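Shared Kitchens and Tea Corners, Skokthorpe Building
Inspection checklist with comments, October round
Filled in by: Rekha Thomas
Marks used: OK = in order. FIX = must be repaired or changed. ASK = I was not sure and somebody with more knowledge must look.

The list is the same as in the spring, with two new items under Water and one under Crockery. Comments are mine. Where I wrote a comment to an item marked OK, it is only for information and no action is needed.
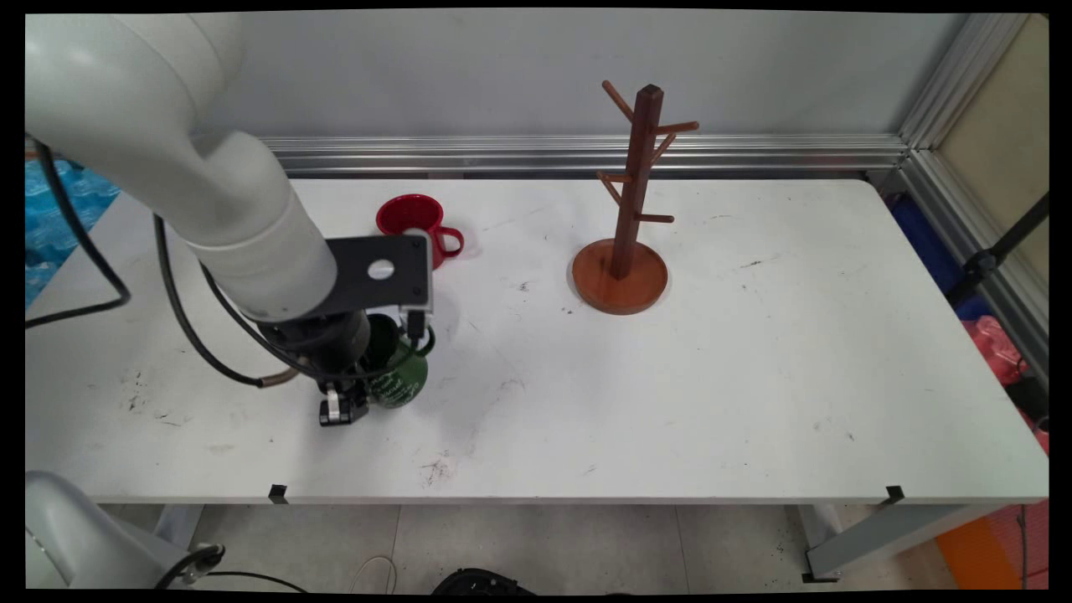 Dark green mug at the long white table. 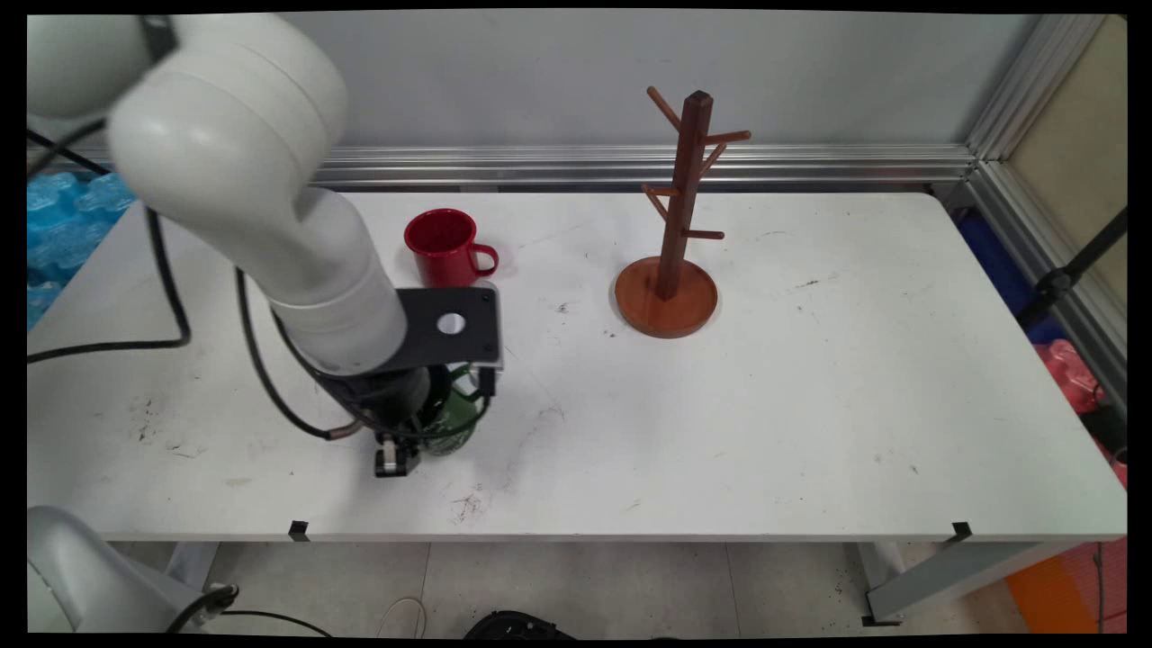
Section A. Electrical

A1. Kettles: cord, plug and base without damage. FIX
The kettle on the ground floor has a small melted place on the cord, close to the base. I removed it from use and put it in the cabinet under the sink with a paper on it. Please do not take it out again. The kettle upstairs is OK.

A2. Extension cords: none used for kettle, toaster, microwave or heater. FIX
On the upper floor the toaster and the coffee machine share one extension cord. The label on the cord says 3000 watts maximum, and the two machines together are near to this when both are heating. The toaster can go to the wall outlet beside the window. I moved it there during my visit, but in the spring I also moved it, and it came back.

A3. Outlets near the sink: cover plates whole, test button works. OK
Tested all of them. The one to the left of the sink downstairs needs a strong push.

A4. Microwave: door closes well, seal clean, turntable runs. OK
Clean outside. Inside there is old soup on the ceiling of the oven, see D2.

A5. Coffee machine: no leak under the machine, switch lights up. ASK
There was a brown ring under the machine. I could not see whether it is a leak or whether somebody spilled. I wiped the place and put a dry paper towel under it. Whoever is first in the kitchen tomorrow, please look at the towel and write to me.

Section B. Water

B1. Hot water at the tap: not too hot for hands, mixing tap turns easily. OK
The tap upstairs is stiff but it turns.

B2. Wall water heater (Moschos): no drip, label with service month can be read. FIX
No drip. The label is so faded that I can read the year but not the month. Without the month we cannot show when the next service is due. I asked the Moschos service desk for a new label and they answered that the technician brings it with him.

B3. Under the sink: pipe joints dry, nothing stored against the pipes. FIX
Joints dry to the touch everywhere. In the lower kitchen a full bag of paper bags is pressed against the trap. Take out, and keep only the few that are used.

B4. NEW. Filter jug: date of last filter change is written on the lid. FIX
There is no date. I wrote the date of my visit on tape, but the filter itself can be older. It is better to change it now and begin correctly.

B5. NEW. Taps not used for long time: run the cold water before drinking. ASK
The small basin behind the archive is almost never used. I would like to know if it may be closed completely. Until then I run it once in the week for 2 minutes and write it on the sheet on the door. If I am away, another person must do it – please tell me who.

Section C. Cold storage

C1. Refrigerator temperature. OK
The Plusby refrigerator downstairs showed the right temperature in the morning and also when I came back after lunch. The thermometer hangs on the middle shelf. Kindly leave it there and do not put it in the door, where it reads higher.

C2. Food with name and date. FIX
Many containers had a name and no date. Some had nothing. I did not throw anything away this time. On the door there is a notice that all food without name and date goes out at the end of the month, and this time it will be really done.

C3. Door seals clean and closing. FIX
On the upper refrigerator the seal is loose in the lower corner. You can push it back with the finger but it comes out again when the door is opened. A new seal is cheaper than the electricity, I think, but I leave this to the building office.

C4. Freezer compartment: ice not thick. OK
Defrosted in summer, still good.

Section D. Surfaces and cleaning

D1. Counters and tables: without cracks, clean, wiped also at the back edge. OK
A small crack in the sealing strip behind the downstairs sink. Not urgent, but I will look at it again in the next round.

D2. Microwave and toaster: inside clean, crumb tray emptied. FIX
See A4. The crumb tray of the toaster was full to the edge. Crumbs in a toaster are a fire matter and not only a beauty matter. Empty the tray over the trash can and let the toaster cool down first.

D3. Sponges and cloths: changed each week, not left lying in the sink. FIX
One sponge had a smell. I threw it away and took a new one from the pack in the drawer. The pack is soon finished.

D4. Cleaning agents: in original bottle, with label, separate from food. FIX
A spray bottle without label stood beside the cooking oil. I do not know what is in it and I did not smell it. It is now in the locked cabinet. If it is yours, come to me, we write a label together.

D5. Floor: dry, mats lie flat. OK
The Parkik mat in front of the sink lies flat again after it was turned over. One corner may begin to roll up in winter when the heating is on. I will watch it.

Section E. Crockery and sharp things

E1. Mugs and glasses: no chips at the rim, no cracks at the handle. FIX
I ran a finger slowly along every rim, with a glove. In the downstairs cabinet I had 18 mugs in my hands, and 2 of them went out because of chips. Also one drinking glass with a fine crack, which was visible only against the window. Broken pieces go in the hard cardboard box and never in the soft trash bag.

E2. NEW. Enamel ware: coating whole inside and at the rim. OK
This item is new because people bring enamel mugs and bowls from home. When the coating has broken off on the inside, the mug should not be used for drinking any more. A small black spot at the outside of the foot is acceptable. Enamel must also not go in the microwave, and I would like a sign for this on the microwave door.

E3. Knives: in block or drawer insert, points down or covered. FIX
A bread knife was lying loose between the spoons. Moved.

E4. Step stool: feet with rubber, opens fully and locks. OK
Please use it for the top shelf. I have seen people standing on the swivel chair, and I do not want to see it again.

Section F. Fire and first aid

F1. Fire blanket: on its hook, pull tabs free. FIX
In the upper kitchen there are aprons hanging over it. The aprons get their own hook.

F2. Extinguisher: seal whole, needle in the green, way to it free. OK
The way was free on this day. In the spring there were delivery boxes in front of it.

F3. Burn dressings and plasters: present and not expired. FIX
Plasters are there in enough sizes. The burn dressings expire soon, so new ones must be ordered in this month. Order number is 22 on the office list, the flat packet, not the roll.

F4. Emergency notice: readable, phone number correct. FIX
The number for the building office is the old one. I corrected it by pen on both floors, but a newly printed notice would be better, my sevens look like ones.

F5. Exit door from the kitchen corridor: opens without key. OK

Actions after this round
Kettle, ground floor: to be discarded and replaced. Building office.
Refrigerator seal, upper floor: building office.
Label for the water heater: comes with Moschos technician.
Filter for the jug, sponges, burn dressings: I will order together.
Hook for the aprons: I have one at home and will bring it.
Printed notice with the new phone number, sign about enamel: me, if the printer is working.
Basin behind the archive: waiting for an answer.

Comments under the list can be added by hand, with your initials. If you have repaired something, please do not erase my FIX but write beside it what was done. In the spring some marks were erased and afterwards I could not know what was repaired and what was only erased.

Next round is in the spring, in the morning, before the kitchens are in use.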